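Shop Kitchen things Our story Repairs Stockists Contact

About Dorkis > Our story > Who we are

Last updated Jan 25, 2020

Hello, and welcome to the page where I'm supposed to tell you all about us! I've been putting it off since the new website went up, mostly by rearranging shelves, so please forgive me if it rambles a bit.

Dorkis is a small kitchenware shop in Ultcombe, halfway up the hill between the bakery and the old chapel (if you reach the war memorial you've gone too far, and you'll have to come back down again, sorry). We sell things for washing up, drying up and putting away. People do laugh when I say that at parties. But you do the washing up every single day of your life, more or less, and it seems daft to me to do it with a horrible brush and a rack that tips over.

I started out with a market stall and 12 things to sell. I can still list most of them: tea towels, two sorts of scrubbing brush, a soap dish, an enamel colander I was far too fond of and ended up keeping. The stall was freezing in winter and I loved it. Then the shop came up to let one March, with a leaking skylight and a very ugly carpet, and I signed for it before I'd properly thought it through. The carpet went the same week. The skylight took rather longer.

What I get asked about most is dish racks, so I'd better talk about dish racks. I like a wooden one with upright pegs, nice and simple, two rails with pegs along them and a gap underneath so you can wipe the worktop without moving everything. Plates are easy in a rack like that, any fool can rack a plate. Bowls are where the arguments start. My mum puts hers upside down on the draining board and won't hear a word against it, but I stand mine on edge between the pegs like a plate, because then the water runs off the rim and there isn't a little puddle waiting for you in the foot of the bowl. A shallow bowl with a good wide rim is best for this. Deep ones lean about and take up three places, the greedy things.

A blue bowl and a pegged wooden rack, in both of these:
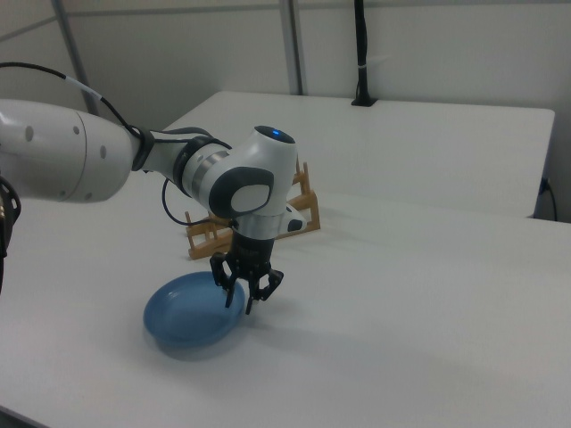
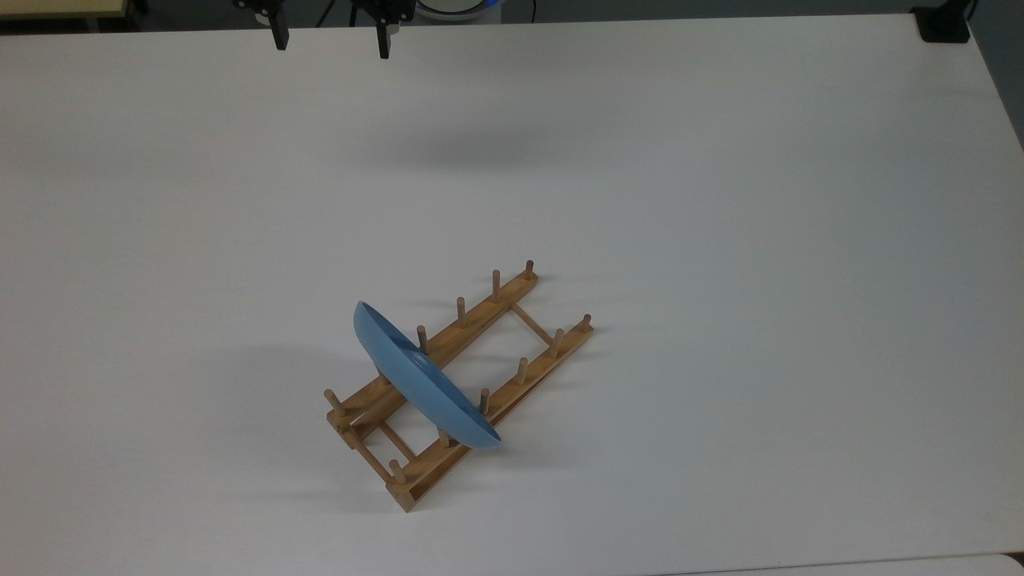 Our Story, page 2

I do have a soft spot for a blue bowl, I must say. Breakfast, crisps, peeling potatoes into, the lot. You'd be surprised how often somebody comes in for a washing-up brush and goes home with a bowl under their arm as well.

We try everything at home before it goes on the shelves, and by home I mean my kitchen, which is not big. At the last proper go-through I had 31 different bits and bobs on the go at once and couldn't find the kettle. If a rack wobbles, it doesn't get in. If the pegs are too close together for a normal bowl, that doesn't get in either, and you wouldn't believe how many are! I take a bowl with me whenever I go to look at new racks now. I've had some funny looks for it.

Most of our wooden things come from Funeck, a little workshop that has put up with my fussing for years. I send drawings on the backs of envelopes and they very politely send back something that works. The brushes and cloths come from Van Wijk, who also do the big grey floor cloths that sell out every spring. When they're gone they're gone until the next delivery, so do ring before making a special trip.

Looking after wood is simple and I'll bore anybody who'll listen. Don't leave it sitting in water. Stand it somewhere the air can get round it, and give it a wipe of oil when it starts looking thirsty. If a peg comes out, bring the rack in and we'll glue it back for you while you have a look round, wherever you bought it. Please bring the peg! We keep a jar of spares by the till, roughly 55 in there at the moment, but they never quite match and it'll annoy you every time you dry a saucer.

There's always tea on if the shop's quiet, and there's a chair by the window for whoever got dragged along. Dogs are very welcome. Prams too, though the front step is a nuisance, so knock on the glass and one of us will come out and take the other end.

We don't do gift wrapping (I'm terrible at it, the corners come out like a pasty) but we've got brown paper and string on the counter and you can help yourself. The online shop is still a bit thin while I get everything photographed, so if you've seen something on the shelf in Ultcombe and can't find it on here, send me a message through the contact page and I'll go and look for it.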